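Gergely Gulyás
Thread on redoing the floor in the back room. I said in April I would write this up once it was finished. It isn't finished, but it's close enough that I can tell you what we did.

The room is 375 square feet with one door and a closet. It was a bedroom, then an office, then a place to put things we didn't want to look at. The old carpet was beige and had been down since before we bought the house.

I wanted a hard floor. My wife wanted carpet. The room is over the garage and gets cold, so she had the better argument and we got carpet.

We went with a gray speckled one, dark gray and light gray mixed together. I looked at plain colors first and brought home samples from two stores. Every plain sample showed lint within a day of lying on the hall floor. The speckled one didn't, or it did and I couldn't see it.

The one we picked is from Plostus. It is a low loop, the kind you see in offices. If you want something soft to lie on, get something else. If you want to roll a chair across it and drag furniture over it, it's fine.

Cost, because people always ask. Carpet and pad came to $1070. That does not include the tools I rented or the extra roll of seam tape I bought by mistake and still have. I did the install myself with my brother-in-law over two evenings.

Taking out the old carpet was the easy part. Cut it in strips from the back, roll each strip, tape it, carry it out. The pad under it had gone to crumbs in the corners and had to be scraped up.

The staples took longer than everything else. Bring a kneeling pad and a pair of pliers you don't care about. I filled a coffee can and then stopped keeping track. Run your hand over the subfloor with a glove on before you call it done.

There were two squeaks in the subfloor near the closet. I put screws in on either side of the noise until it stopped. Do this before the pad goes down. I know someone who didn't, and he has been walking around the same squeak for years.

I kept the old tack strips along three walls. They were solid and the nails were tight. The strip by the door was split, so I replaced that one.

Stretching is where I would pay somebody next time. We rented a power stretcher and it still took us three tries to get the long wall flat. The first time we had a ripple running from the closet to the window. The second time we had a smaller ripple in a new place.
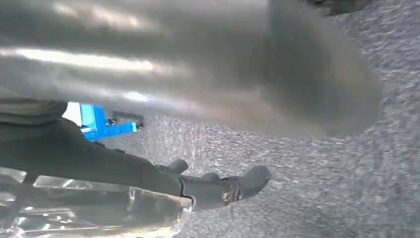

The color changes more than I expected with the light. Near the window it looks pale, almost washed out. Farther back you can see the dark flecks better. I've had two people ask if we used two different carpets. It's one roll.

It also hides small parts very well. That's a problem in a room where I take things apart. I dropped a black screw near the desk and found it with my foot. Now I work over a tray, or I put an old white pillowcase down first.

A flashlight laid flat on the floor helps if you do lose something. The light comes in low and anything sitting on top of the loops throws a shadow. A magnet on a string works too, if what you lost is steel.

For vacuuming, I turn the brush roll off. The salesman told me that and I ignored him for two weeks, and I got some fuzzing along the path from the door to the desk. It hasn't gotten worse with the brush off. Slow passes, both directions.

If a loop sticks up, cut it level with scissors. Don't pull it. On a loop carpet a pull can run a long way, and then you have a line across the room.

Coffee has been spilled once so far. Blotted with a towel, then cold water, then another towel with a heavy book on it overnight. I can't find the spot now, which may be the speckles doing their work.

Someone asked about smell. It had the new carpet smell for 5 days with the window open. By the second week I only noticed it when I had been away and came back in.

Someone else asked about the desk chair. Regular hard casters roll okay. I switched to the softer ones anyway, and they're quieter. I did not buy a chair mat. I had one on the old carpet and it cracked down the middle.

Transition strip at the door: I used a plain metal one from Kevus. It comes longer than a doorway, so you cut it with a hacksaw and file the end. Measure at the floor, not at waist height. Our door frame is not square and I lost one strip learning that.

Things I would do differently. Paint the baseboards before the carpet goes in. I painted them after, with tape and cardboard, and there is a white dot by the closet that I will be looking at until we move.

Also order a little extra. We had a leftover piece 51 inches long and I was glad to have it, because the closet floor needed a patch where I cut one side short. What's left of it is rolled up on the top shelf.

Still to do: the closet door drags now. The new pad is thicker than the old one, so the door has to come off and lose a bit from the bottom. I've been putting that off because I don't own a good saw for it.

The shelves are also still in the hallway. They go back in after the door is done, and then I can stop walking sideways to get to the bathroom.

I'll add to this thread after a winter in there. If you have a loop carpet that's been down for ten years or so, tell me how it looks in front of the desk. That's the spot I'm watching.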